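Soler Youth Robotics Club
Workshop Tips for the Sorting Table

The following guidance is issued to all students enrolled in the summer sorting project and to the parents who supervise open workshop hours. It replaces the sheet distributed in January. Questions should be directed to Soledad Aguirre, project instructor.

Preparing the table

Clear the green surface completely before the first run of the day. Wipe the buckets inside and out with a damp cloth and dry them, paying attention to the base, where sugar collects. Household dish soap is sufficient. Solvent cleaners are not permitted on plastic containers, as they leave the surface cloudy and the rims brittle.

Set the buckets near the middle of the table, where the arms can reach them without full extension. Students who place a bucket too near the edge will find that the wrist tilts sharply on approach and the fingers press against the wall of the bucket. Should this occur, stop the arm, back it out slowly and reposition the bucket by hand. 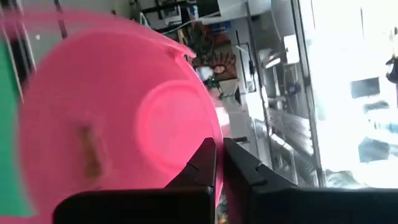
Inspect the finger tips after any contact with a rim. A soft cloth will remove most marks. Deeper scuffs should be entered in the log, with the initials of the student at the controls.

Choosing and placing the candy

Lollipops remain the preferred item for beginners – the stick gives the gripper a second place to take hold, and the wrapper tolerates repeated handling. Buy the bags of 100 and store them in a closed tin away from the window. A warm lollipop sticks to its wrapper and will not release cleanly over the bucket.

Scatter the pieces with the sticks pointing in different directions. A tidy row is easier to pick up but teaches the student very little. Allow a few to cross, and leave at least one piece within reach of each arm.

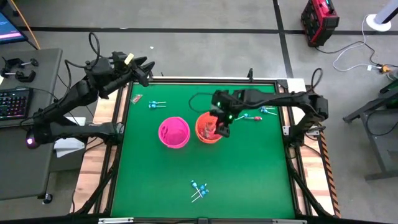 Sorting table with both arms in place and lollipops on the green surface.

Cables and floor

Keep cables off the work surface wherever possible, and check that each arm can turn through its full range before power is applied. Power strips stay on the floor, clear of the table legs. Bags are to be set well back from the table. Adults observing a run should stand behind the black tape lines.

Running a session

Each pair of students is allotted 40 minutes. One student operates and the other keeps the log, and the pair exchanges roles halfway through. Begin with the speed setting at its lowest value and raise it only after 2 clean pickups in succession. 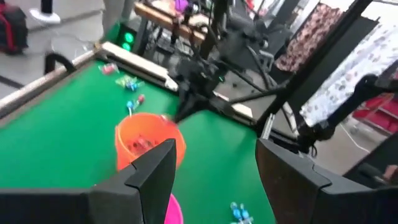 Keep hands away from the fingers while the arms are powered. A piece that has rolled out of reach may be retrieved once the operator has called a stop and the log keeper has repeated it aloud.

Candy that has been handled by the grippers is not to be eaten. Place it in the tin marked for practice use. Torn wrappers go in the trash at once, as loose foil and plastic find their way into the joints.

Closing up

Return the arms to the rest position, switch off the power strip and coil loose cables in wide loops. Brush the green surface toward one corner with a dry brush – water will mat the surface. The Sultivico open day takes place on Saturday, July 8, 2023, and the table must be left ready for visitors the evening before.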